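ホーム 用語一覧 実験器具 消耗品 索引

チップラック

チップラックは、マイクロピペットの先端に取り付ける使い捨てのチップを立てて並べ、保管し、そのまま作業台で使うための容器である。チップボックス、チップケースとも呼ばれる。多くは箱形の本体、穴のあいた上板、透明または半透明の蓋からなり、チップは先端を下に向けて穴に差し込まれる。分子生物学、生化学、臨床検査など、少量の液体を繰り返し量り取る分野で広く用いられる。

構造

上板の穴は縦横に等間隔で並び、チップのつば状の部分が縁にかかって止まる。穴の間隔は多チャンネルピペットのノズル間隔に合わせてあるものが多く、一列をまとめて装着することができる。最も普及しているのは8行12列の96穴で、容量の大きいチップ用には穴数の少ないものもある。

本体の材質はポリプロピレンが一般的で、高圧蒸気滅菌に耐える。上板だけを外して交換できる型では、本体を繰り返し使い、チップの入った上板を詰め替え用として購入する。
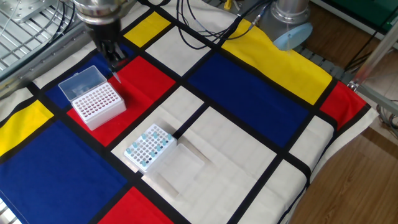 蓋を開けたチップラック。手前の小さいラックでは、水色のチップが主に外側の列に残る。

蓋には、本体の一辺に蝶番でつながるものと、完全に取り外せるものがある。蝶番式は蓋を紛失しにくく、片手で開閉しやすい。一方、開いた蓋が後方や側方に張り出すため、設置には本体より広い面積を要する。取り外し式は場所をとらないが、外した蓋を内側を上にして置くか下にして置くかで、実験室ごとに習慣が分かれる。

チップの色と容量

チップは無色、黄色、青色などに着色され、容量の区別に使われてきた。従来は200マイクロリットル用を黄色、1000マイクロリットル用を青色とする例が多い。ただし色分けに統一規格はなく、同じ青系統でも濃淡や対応容量は製造元によって異なる。ラックの側面や上板を着色して容量を示す製品もある。

このため、色だけを頼りにピペットとの適合を判断することは勧められない。箱の表示を確認し、表示のない詰め替え用ラックには容量と滅菌の有無を書いたラベルを貼る。
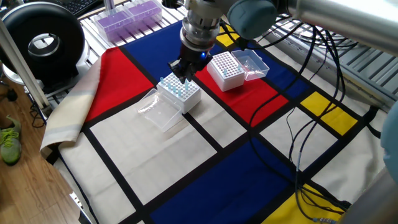

取り出しの順序

チップを取る順序に決まりはないが、端の列から順に使うのが普通である。順序を決めておくと残数が把握しやすく、使用した本数から分注の抜けに気づくこともできる。多チャンネルピペットを併用する場合は、列の途中まで使ったラックと、全列がそろったラックを分けておく。単チャンネルで不規則に取り出すと、まとめて装着できる列が早くなくなる。

装着の際は、ピペットを垂直に下ろし、軽く押し込む。強く打ちつけるとチップの取り付け部が変形し、液漏れや吐出量のばらつきの原因になる。斜めに差し込むと隣のチップが持ち上がり、落下することがある。軽いラックは引き抜く動作で本体ごと浮きやすく、底に滑り止めを備えた製品もある。

詰め替え

空になったラックへの補充には、袋入りのチップを手で一本ずつ差す方法、積層された詰め替え用の上板を移す方法、専用の補充器を使う方法がある。手差しは費用が低いが時間がかかる。学生実習の準備を扱った手引書『Cidel』では、実習一期分の所要を1,989本とし、前日までに詰めておく手順を載せている。Britmontの教育用実験室の備品表には398個のラックが記載されており、空のものと充填済みのものは別の棚に置かれる。

手差しの場合は手袋を着用し、先端に触れないように取り付け側を持つ。滅菌する場合は詰め終えてから蓋を閉じ、滅菌用のテープを貼って処理する。処理後は乾燥させ、蓋の内側に水滴が残らないようにする。

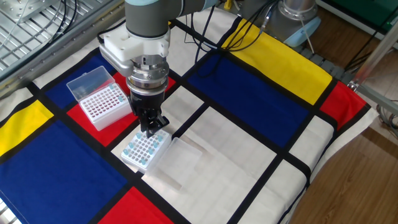

作業台での配置

ラックは利き手側、チップの廃棄容器に近い位置に置くことが多い。複数のラックを並べるときは、開いた蓋どうしが重ならず、腕の通り道をふさがない向きにそろえる。蝶番式の蓋は奥側に開くと邪魔になりにくいが、背後に試験管立てなどがあると十分に開かず、途中で戻ることがある。

台の表面は平らで拭き取りやすいものが望ましい。布の上ではしわによってラックが傾くことがあるため、布を敷く練習や展示では、置く前に表面を伸ばしておく。無菌操作では消毒できる硬い台面を用い、蓋を開けておく時間を短くする。

チューブラックとの違い

チューブラックは、試料や試薬の入った微量遠心チューブなどを立てる器具である。穴のある上板と透明な蓋を備えた小型の箱形のものは、外観がチップラックに似る。チップラックの穴は内径が小さく密に並ぶことが多いのに対し、チューブラックの穴は管の外径に合わせて作られ、位置を示す文字や数字が付く製品もある。

チップラックの空き箱をチューブの一時置きに転用する例もあるが、穴の径が合わないと管が傾く。保管に使う場合は、元の表示を消してから新しいラベルを貼る。

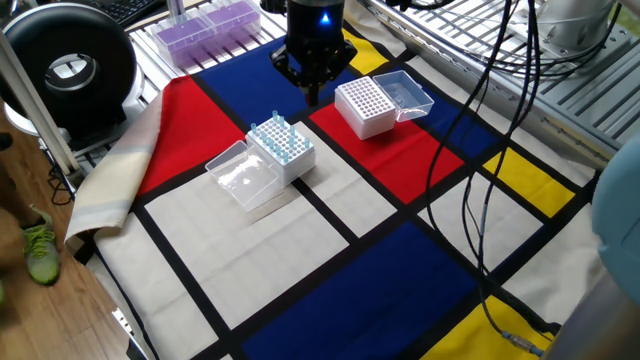

保管と廃棄

未使用のラックは蓋を閉じ、直射日光とほこりを避けて保管する。積み重ねる場合は同じ型どうしとし、蓋の溝と底の脚がかみ合うことを確かめる。Prineseckの保管区分では、滅菌済み、未滅菌、空箱の3区分が使われる。開封後に一部を使った滅菌済みラックは、用途によっては未滅菌として扱われる。

空のラックは洗浄して再使用するか、材質別に回収する。感染性の試料や放射性物質を扱った区域のものは、汚染の有無を確認し、施設の規則に従って処分する。

関連項目

マイクロピペット
微量遠心チューブ
高圧蒸気滅菌
分注

最終更新：3月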